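The planner would not put the fork down.

Mirjam Mulder had been watching it decline for most of the morning. It wasn't a crash. The arm came in over the plate, the grasp module proposed its candidates, the planner took them one after another and threw them all out, and the log filled with the same line in yellow. NO FEASIBLE PATH. Then the arm went back to its waiting pose and started over.

"Is it the wall?" Tiago Louro asked. He was on the call from Stulden, where the rest of the software group sat, and his voice came out of the laptop a little behind his face.

"It isn't the wall. I took the wall out of the collision model and it still says no."

"You took the wall out?"

"In simulation, Tiago."

The task was called Fistico, after nothing anyone could remember. Set one place at a kitchen counter: plate in the middle, fork on the left, spoon on the right. Verbeke wanted it for the spring demo and had already been sent a video of an earlier build doing it nicely. That build had used a table of fixed positions. The new one was supposed to look at the counter and work it out.

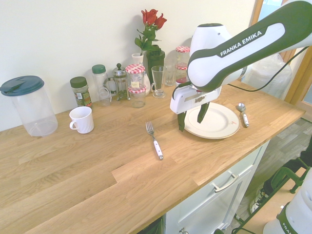 She opened the log for attempt 561 and read it from the top. Perception first. Plate, confidence high. Fork, high. Spoon, high. Then the long tail of things at the back, jars and glasses mostly, each with a box around it and a margin around the box. The margins were the part she distrusted. Someone had set them at 30 millimeters in September and left no comment.

"Can you read me the candidate count?" Tiago said.

"1,291."

"And how many survive the filter?"

"27."

"So that's fine. 27 is plenty."

"27 survive the filter and then the planner kills every one of them. It's the second stage. I want to know what the second stage thinks is there."

He was quiet, typing. She could hear that he had one of the loud keyboards. She got up, filled her mug in the other room, and came back, and he was still typing.

They had worked together for four years and had met in person twice. The first time was at the interview. The second was at her father's funeral, when Tiago had taken three trains and stood at the back in a coat that was too light for the weather, and had left before the coffee. Neither of them had brought it up since. He had reviewed a pull request of hers the next day and asked her to rename a variable.

"Send me the scene file," he said. "The planner's copy. Don't send the one from perception."

"They should be the same."

"Send it anyway."

She sent it. Then she opened it herself, because she did not want him to find it first.

The file was a list of objects with a pose for each. She went down it with her finger on the screen, the way her father used to go down a bill. Plate. Fork. Spoon. Jar, jar, glass, jar. Vase. Plate.

She went back up.

"There are two plates," she said.

"I see them."

"There's one plate on the counter."

"I believe you. What are the timestamps?"

The first plate was from this attempt. The second was from the one before it, a few centimeters over. She checked the file for attempt 560 and found its plate along with the one from 559. Every time the arm went home and perception ran again, the planner was handed the new plate and kept the old one, and it carried on avoiding an object that was no longer where it said.

"Why only the plate?" Tiago said. "Why doesn't it double up the jars?"

"The jars don't move. They match on position, so they get merged. I've been shifting the plate between attempts. That's the test." She scrolled. "The fork should be doing it too."

"Is it?"

"No. Wait. No, the fork gets deleted when it's grasped and added back on release. The plate never gets grasped in this part of the task, so it never gets deleted."

"So for the planner it's still there."

"It's still there, right where the fork has to go."

He laughed, one short breath through the nose. "Poor thing," he said. "I'd have stopped too."
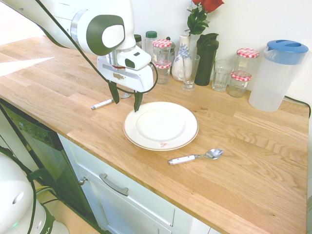
The fix was four lines. She made the scene expire anything perception had not confirmed in the last cycle, and then, because that would have dropped objects whenever the arm blocked a camera, she made it wait until the arm was home before it expired anything. That was two more lines. Tiago wanted the wait to be a setting. She wanted it to be a rule. They argued about this for longer than it had taken to find the bug, and in the end it was a setting with a default, and the default was hers.

While the tests ran he asked what she was doing about lunch.

"I have soup."

"What kind?"

"I don't know. It's in the freezer. It says 'soup' on the lid."

"Your handwriting?"

She had to think about it. "My father's," she said.

The test bar moved along. He did not say anything for a bit, and she was glad that he didn't fill the space. On his side a door opened and somebody asked him whether the Ilteo drivers were merged yet. He said no, after lunch, and the door closed.

"How long does soup keep?" he asked.

"Longer than you'd think. It's the last one. I keep moving it to get at other things and then putting it back."

"Okay," he said.

The tests passed, all but one that had been failing since before either of them was hired. She pushed the change and started attempt 562. The scene file came up with a single plate in it. She had left the planner's window open on the left side of the screen, and she watched the list of rejected paths begin as usual, yellow, yellow, yellow, and then a green one.

PATH FOUND.

"It's got one," she said.

"Executing?"

"It wants me to confirm."

"Then confirm."

She had her thumb on the enable button and was reading the path through a second time, joint by joint, though there was no need to.

"Mirjam?"

"I'm doing it," she said, and pressed down.

She kept her eyes on the arm until the log wrote its last line. Then she saved the run, typed "stale plate in planner scene, see diff" into the ticket, and assigned it to Tiago for review.

"You misspelled 'stale' in the commit," he said, before she had let go of the mouse.

"Fix it, then. I'm going to heat up the soup."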